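Tidying the Bed, Before Everything Goes in the Drawers
23 April 2018

Welcome to the small gallery of our house pages. In Zeltadcombe we have two rooms and very little closet space, so all clean clothes come first to the bed and are sorted there. In January I threw away over 300 old things, and now I try to keep the rest in order. The cherry blanket is my favorite, and I always leave it for the end.

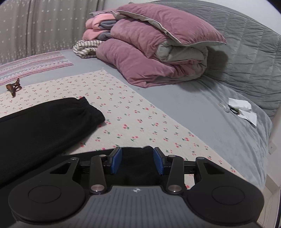 Cherry blanket, black clothes, hair clip.

Should you fold the blankets first or the clothes first? I fold the clothes first, because a big blanket needs the whole bed and the small things get lost under it.

The next one is about soft black pants. They take every bit of lint from fleece, so I keep the two apart in the wash — this I learned late. For folding I lay the pants flat, put one leg on the other and fold from the cuff up to the waistband. Striped blankets I fold long and narrow.

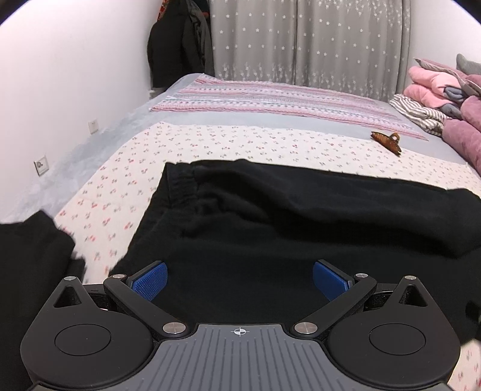 Black sweatpants, striped blanket, and the pile still to do.

A reader from Drollby wrote that she rolls her sweatpants and stands them up in the drawer, six in one row, and that the elastic stays good this way. I will try it with two pairs next week.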